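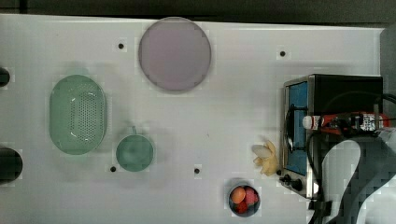
Arketti Play Library – Call for participants, January to June program

Arketti Play Library is looking for families who will borrow our play kitchen sets and tell us how the children use them at home. We lend toys to households in Gotitz and in the neighbouring suburb Irnau, and we want to decide which sets we should buy more of before the next winter.

Who can take part
– Families with at least one child between 2 and 6 years of age
– Grandparents and foster carers who look after a child on two or more days each week
– Family day care educators (please ask your coordinator first)

You do not need to be a member already. Both parents can fill in the diary, but we ask that only one person is the contact.

What we ask from you
You will collect a set from our counter at 2872 Dinu Road and keep it for 10 weeks. Every week you write a short diary, one page is enough. We are interested in which pieces are used every day, which ones stay in the box, and what stories the children make with them. In the middle of the period there is one phone talk of half an hour, in the afternoon or after dinner as it suits you.

The diary may be written in any language. Several of us learned English as adults also, so please do not worry about spelling or grammar.

What you receive
Each household gets a $100 grocery voucher when the last diary page is returned. Membership of the library is free for you until the end of the year. If a piece is lost or broken during the program, you do not pay for it – only let us know, so we can replace it before the next family.

Privacy
We do not collect photos or recordings of children. Names are removed from the diaries before our staff read them.

How to apply
Fill in the form at the counter or ask for it by email. Please write the ages of your children, your suburb and the best time to call you. Late forms go on the waiting list for the second half of the year.

Page updated Feb 26, 2023. Places for Irnau are still open, Gotitz has a waiting list.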